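4. Recording your panel examples

Okay, the headset's paired and the Jutero box is showing up on your network (if it isn't, go back to section 3 — everything below needs it). Now for the part I like best, which is building up the pile of examples that Flurach learns from.

What we want from you is ordinary panel work, done at an ordinary pace. I used to slow right down and exaggerate every movement, and the model I got out of it dawdled at every switch. Si-woo Hong did his at normal speed and his came out far better, so copy Si-woo, not me!

Before you start

You'll need the practice panel, the task cards and 2 fully charged headset batteries. Set the batch size to 70 in the Jutero menu. You can go up to 80, but I find my neck gives out first.

CAUTION: Use the practice panel only. Don't record on a panel that's doing a real job in your building, even if the card looks harmless. If you don't know how to isolate the supply, get your site electrician to show you before you touch anything.

Recording a batch

1. Stand square to the panel, close enough to reach the top row without leaning.

2. Open Flurach, pick New batch and type in the panel name. Ours is Flimalberg. Spell it the same way every time or your batches end up in two folders (ask me how I know).

3. Read the task card out loud. "Turn the left rotary switch" is plenty.

4. Look at the whole panel for a moment with your hands down, then tap the side of the headset. You'll hear one beep.

5. Do what's on the card. Keep your eyes on the control you're working, and bring your hand in from below so it doesn't hide the label.

6. Hands down again, then tap to stop. Two beeps.

7. Say "keep" or "bin". If you bumped the wrong button, say "bin" and carry on with the next card.

Check your view

Compare your hands-down view from step 4 with mine. I like to have both doors in, with the left-hand lamps right up at the top and the tags under them showing. If the power meter is hard to read, shuffle forward a bit and try again.

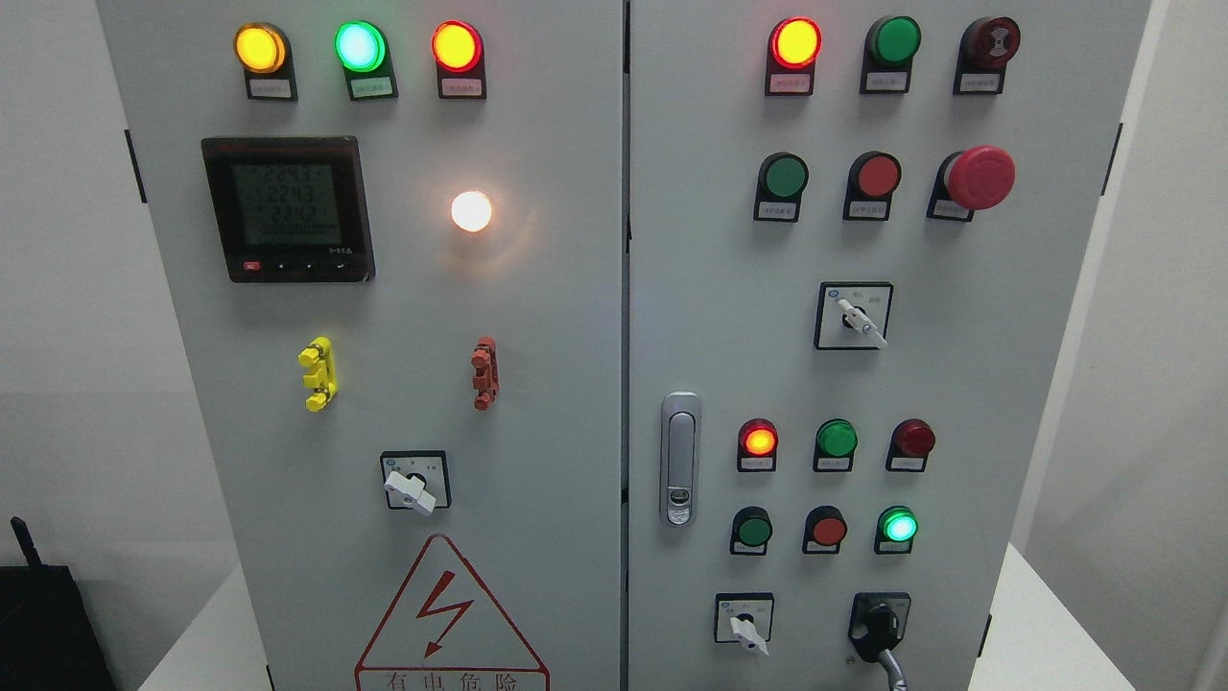 Figure 4-1. Hands-down view, both doors closed, with the emergency stop at upper right.

Note: Lamp colours matter to the model. If a lit lamp looks plain white when you know it's coloured, drop the exposure one notch in the headset menu.

8. When the batch is full, pick Close batch and leave the headset on its dock until the upload bar clears.

Our set stood at 2,123 kept examples the last time Sun-ja Song ran the tally, and she'd love more of the selector switches. Sorting and labelling are in section 5.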